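Quiet Hours in Shared Housing: What Students Say and What They Do
Project report, Intro to Social Research
Sorcha Horgan, Atumdale

1. Why this topic

Everybody in Lukeck House signs a quiet hours agreement when they move in. Starts at 10 pm, ends at 7 am. Most people I asked couldn't tell me either time. So the question was pretty simple: do residents follow the rule, and if not, what do they go by instead?

I started out wanting to compare Lukeck with Prins, the bigger building across the lot. Dropped that in November, the Prins office never wrote back. One building only then.

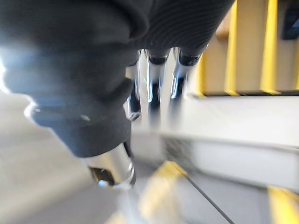
2. Method

Survey on paper, slid under doors. 40 handed out. Short one, one side of a page, mostly tick boxes plus a space for comments. Then 6 interviews with people who had ticked "ok to contact me". The interviews were in the kitchen on the second floor and ran long, people like to complain about noise.

I also kept a hallway log on 4 nights between 10 pm and midnight. Wrote down what I could hear from the stairwell and which floor it came from. No names or room numbers.

One problem -- question 3 asked about "loud" noise and did not define it. Should of tested that first. Answers to question 3 are left out of the results.

3. Results

The written rule hardly came up. What people go by is who lives next door. If you know the neighbor you text them, if you don't you put up with it. One resident said she would "rather sleep in the library than knock on a strangers door."

Music was not the main complaint. Doors were. The fire doors on the stairs slam, and that's a building problem and not a behavior problem.

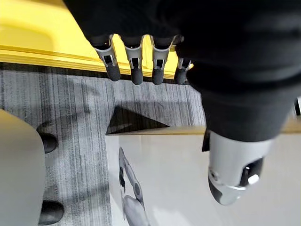 The hallway log backs this up. Door slams every night I listened, music on only 2 of them. Voices in the kitchen carried further than I expected, mostly up and not down. Third floor comments mention the kitchen a lot, first floor not at all.

Earlier reading (the Jeltow handout from class) talks about informal rules replacing written ones when nobody enforces them. Fits here, mostly. Except that new residents don't know the informal rules yet, and they were the ones who felt worst about the noise. 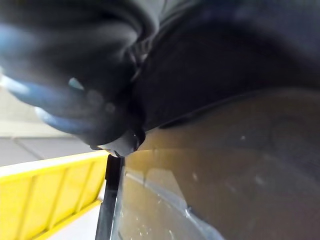 4. Limits and what I would change

One building, one semester. People who answered are probably the ones who care about noise. I live there too, so the log is not exactly neutral.

Next time: define loud, log a weekend properly, and get somebody else to do the third floor. Also ask maintenence about the door closers before writing anything up. Survey form is in the appendix, interview notes are with the instructor.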